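Main page Contents Topics A–Z Recent changes Help
Search this reference Enter a term Go

Countertop merchandising

Countertop merchandising is the arrangement of small retail goods on a counter, table or other waist-high surface, usually within reach of the customer and close to the point of payment. It is used in convenience stores, cafes, hotel pantries, station kiosks and staff canteens. The goods are mostly packaged snacks, bottled drinks, sandwiches and pastries, although small non-food items are often sold from the same surface.

The term covers both the fixtures (racks, risers, trays and baskets) and the rules by which goods are assigned to them. It is distinct from shelf merchandising, in which goods stand on fixed wall or aisle units and are seen mainly from the front. Goods on a counter are seen from the front and from above, and both faces of the package matter.

Fixtures

Stepped stands. A stepped stand, or riser, presents goods on two or more levels so that the back row is visible over the front row. Clear acrylic is the usual material for small stands. Jars and tubs are placed on the upper steps. Bars and other flat goods are laid on the lowest step, either side by side or end to end, depending on the depth of the step.

Tiered bottle racks. These work on the same principle but have deeper tiers, and often a lip or rail at the front. A rack is normally filled with one product, or with one product per column. Mixed rows are harder to restock by sight.

Trays. Rectangular trays with a raised rim are used for bagged and boxed snacks. The rim keeps bags from sliding and sets a limit on the quantity displayed. Boxes are commonly placed at one end, where they act as a stop for the softer bags. A shallow tray may also be kept for single items or for goods being handed over.

Baskets. Round woven baskets hold goods with irregular shapes, or goods that stack poorly on a flat step. Typical contents are rolls, wrapped sandwiches and fruit. Baskets are also used for foil containers, which nest and can be stored as a stack. Unwrapped food placed in a basket generally requires a liner, a cover or both under local food rules.

Layout

Most layouts divide the counter into zones. The Naltow layout, named after the kiosk chain that issued it as a printed sheet, uses 4 zones: drinks at the back center, bagged snacks at the back left, confectionery at the front left, and fresh food on the right. The center is kept for a transfer tray. The Urside layout reverses left and right and moves the drinks to the payment side.

Stands may be set parallel to the counter edge or on a diagonal. A diagonal stand takes up more surface but can be read from two approaches. In a trial at the Saliba canteen, written up by Areti Karagiannis, a counter 900 mm deep accepted one diagonal stand and two baskets without blocking the transfer tray. The same counter held 108 items when fully stocked, in 21 product lines.

Tall goods are placed behind short ones. Where bottles stand in two rows, the back row is raised so that caps and labels in both rows remain visible. Goods with strong package colors are grouped, and the groups are separated by plainer goods or by the fixture itself.
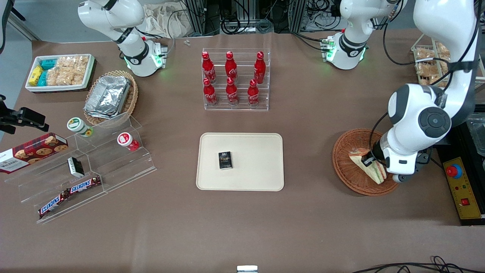

Handling and restocking

Packaged bars and boxes may be moved by hand. Sandwiches without packaging are moved with tongs, gloves or another gripping tool, and are held by the bread faces with light, even pressure. Excess pressure forces out the filling and marks soft bread. A triangular sandwich is normally lowered into its basket with the long edge down.

Restocking proceeds from back to front. Older stock is brought forward before new stock is added behind it. On stepped stands the upper step is filled first, as jars lifted over a full lower step tend to displace the bars. Labels are turned to face the customer side. On counters served from both sides, bars may be laid with their labels facing either way.

Cleaning

Clear acrylic is wiped with a soft cloth and mild soap. Abrasive pads and alcohol-based cleaners can haze or craze the surface. Woven baskets are brushed out, washed only if the maker allows it, and dried fully before reuse. The Tokon fixture guide lists baskets and acrylic stands under separate cleaning schedules.

See also

Impulse purchase
Planogram
Point of sale
Stock rotation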